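February, lab book, oral history / women's work project

8.40 am

Server was down again when I got in. Restarted, lost nothing as far as I can tell. Backup from last night is there, 3,158 records, same as the number I wrote on the whiteboard. Good.

Carrying on with the occupations problem. For anyone picking this up: we are coding women's paid and unpaid work from the Brulby district registers, plus the interview transcripts, and trying to get both into the one scheme. The registers give us "domestic duties" for nearly every married woman and then stop. Useless on its own. The transcripts tell a different story, same households in a lot of cases, same years. Women running the shop, doing the books, taking in boarders, two of them driving the milk run.

Read back through the Cletton batch first. 1,059 entries. Of those only 76 have an occupation other than domestic duties, home duties or blank. Went through all 76 by hand, took most of yesterday and I'd do it again, the software had put "manageress" under unskilled because it couldn't match it to anything. Fixed. Also "tailoress", "postmistress", "proprietress". Basically anything ending in -ess fell through. Added them to the lookup table, see tab 4.

Things still not right in Cletton:

- "assists husband" coded as nil. Should be unpaid family worker. I've flagged them but not changed, want agreement first
- widows. A lot of them suddenly get an occupation in the year after the husband dies, same address, same business. Obviously they were doing it before. Do we code backwards? I say no, but add a note field
- one teacher drops out of the register on marriage (the bar) and turns up again as "music, private". Code both, keep the gap
- handwriting on the last 10 pages is shocking, second reader needed

10.15

Pilex export came through. It still turns accented characters into rubbish, so every Stępień comes out as St?pie? and then the matching treats them as seperate families. That's the Stępień bakery lot, who are the best case we have for the whole argument. The mother ran the ovens and the accounts, register says domestic duties start to finish. Re-exported as UTF-8, names fine now, dates broken instead. Of course. Wrote a small script to put the dates back, it's in the shared folder, called fixdates. Run it once only. If you run it twice it swaps day and month again.

11.30

Coding meeting, short. Agreed:

"Assists" in any form = unpaid family worker. No more nil.
Keep the original wording in its own column, always. No tidying of spelling, no modernizing.
Volunteer work gets its own code. Was going under leisure, which made everyone cross, me included. Red Cross sewing, hospital auxiliary, school canteen, that's hours of labour every week.
Interview extracts stay out of the main table until the consent forms are checked against the new wording.

Not agreed: what to do about leadership. Some want a separate marker for women who held office (union, council, church guild, sports club). I'm for it. Argument against is that the registers don't record it so we'd only ever have it for the interviewed women and the comparison goes lopsided. Fair point. Parked.

1.20 pm

Lunch at desk. Started the text for the March panels. They want something for International Women's Day and they want it cheerful, and I keep writing paragraphs about census categories. Draft one too long, draft two too angry. Third go, opening with the bakery and getting the numbers in lower down. The 76 out of 1,059 is the thing people remember, I tried it on the group at morning tea and there was a bit of a silence. But it needs the caveat next to it: that's the proportion the register *recorded*, it is not how many women were working. Put the caveat in the same sentence or it will get dropped by whoever lays out the panel.

Title still no good. "Domestic Duties" on its own is probably enough. 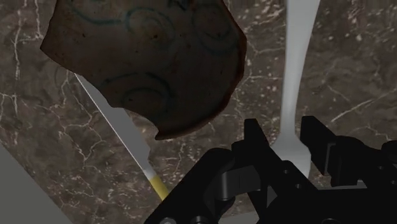
Marginal note from Cletton on the panel draft, which I'm copying in so it doesn't get lost: the caveat is fine but the draft makes it sound as if the registrars were hiding something, when the form gave them one line and a printed default, and could we say who designed the form. They also want the milk run moved up top, ahead of the bakery, as people in the district will know the family and it'll bring them in.

I'll take the first point. Form design is a proper subject and we have the instruction sheet to registrars, it's scanned already, folder 2. It says plainly that a wife's occupation need only be entered "where different from household". One line like that and you lose half the workforce. Quote it on the panel, large.

Second point, less sure. Milk run family haven't signed for public use, only for research. Have to ask before we move anything. Rang, no answer, will try again after 5.

3.05

Second reader pass on the bad pages. Between us we disagreed on four entries. Three settled (laundress, laundress, and "lodgings" not "longings", which was my reading, moving on). Fourth is either "nurse" or "nurse girl" and it matters, one's trained and one's fourteen. Left as unresolved, code 99, with both readings in the note.

Checked a handful of ages against births while I was at it. Two of the domestic servants were twelve. Noted, no scheme for it. Should there be? Under-age work probably needs a flag, boys as well.

4.30

Ran the full table with the new codes. Things that moved:

unpaid family worker way up, as expected
nil down
unskilled down a bit, all the -ess women have gone to where they belong
blank unchanged, and it will stay unchanged, can't code what isnt there

Totals tie back to 3,158. Checked twice as first time I had the filter on.

To do

- ring milk run family
- ask Brulby for the council minutes, in case leadership marker comes back
- get Pilex to fix the accent thing at their end, third request
- panel draft four, with instruction sheet quote, shorter
- decide on under-age flag
- new toner

Leaving the table locked overnight. Password has changed, it's in the usual place.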